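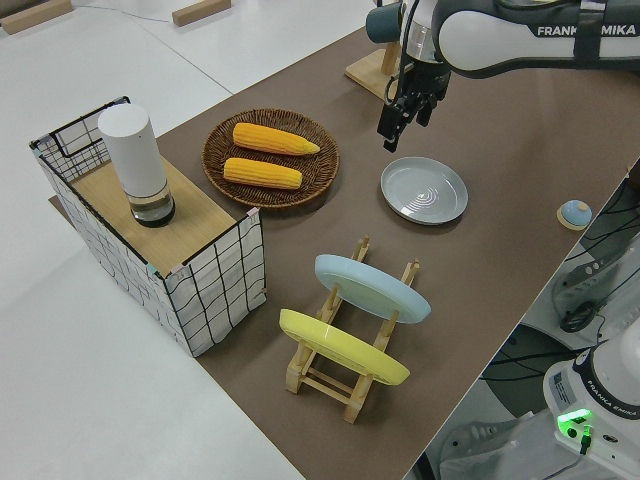

Subject: Re: [zollwood-robotics] Which task for the spring open house?

Hello everyone,

Thanks for all the replies, and sorry it has taken me until Wednesday to read them properly – midterms got the better of me!

To answer this one first:

> Could we please settle on one task? Last year we changed our
> minds two days before and the visitors mostly watched us type.
> I vote for the corn onto the plate. The dish rack is nicer to
> look at but my runs with it have been hit or miss.

I'm with you on the corn. It's friendly, people get it right away, and the little kids who come over from Tuvora School will want to cheer for it (they cheered for the block stacking last year, bless them). Let's call that the main task and keep the dish rack as a second one for the afternoon, if whoever is on shift feels brave.

We have 674 recorded runs on the shared drive now, which is lovely, but over 200 of them still have no label. If each of you could take 35 before the end of February we'd be in good shape, and I'll happily do a double helping myself. Please use the names from the sheet – "corn_plate" and so on – and don't make up new ones, however tempting.

Two small things while I'm here. The Salminen Room is ours from 2 p.m. on the day, so setup has to go quickly. And Tonetti Bakery has offered us rolls and coffee again, so do write back if there's something you can't eat.

I'll send the shift list around next week. Thank you all so much, it's a joy working with this bunch.

Warmly,
your club secretary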